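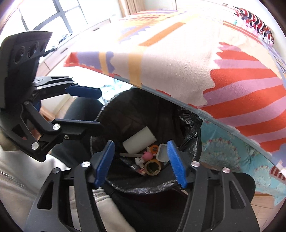

A bin lined with a black bag, with a white roll and a small pink toy figure among the items inside.

Venitz has not decided when border crossing at Cukthorpe will open again
27th April

The government of Venitz has not yet set a date for the opening of the Cukthorpe crossing, Deputy Foreign Minister Dorota Witkowska said after a meeting of the cabinet. The crossing was closed in February, when talks with the neighboring side about transit rights stopped without a result.

"We are not asking for new conditions, and we are not preparing any step with the army," Witkowska told reporters. "The other side knows our position very well. We wait for the written answer."

According to the ministry, 3324 people have asked for a special transit permit from the day of the closing. Only 251 of them have received it until now, mostly for medical reasons or for a family funeral.

Opposition deputy Kristóf Szűcs criticized the slow work of the permit office. He said in parliament that families who live on both sides of the river must wait more than five weeks for a reply, and that the office has only two desks open for the public.

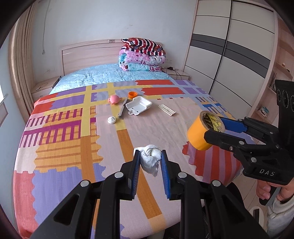 Witkowska answered that the office will get more staff, but she did not say how many. She also rejected the claim that the government had promised free passage to trucks from Todorova – the matter was discussed, she said, but no paper was signed.

The head of the negotiating team, Sándor Bakos, is expected to travel to Todorova for a new round of talks. The mediator Karlijn Van Rooij will take part in them. Her office confirmed the meeting and gave no other details.

Asked if the crossing could open for pedestrians first, Witkowska said this idea is "on the table", together with a proposal for shorter opening hours. The cabinet will discuss both proposals after Bakos returns.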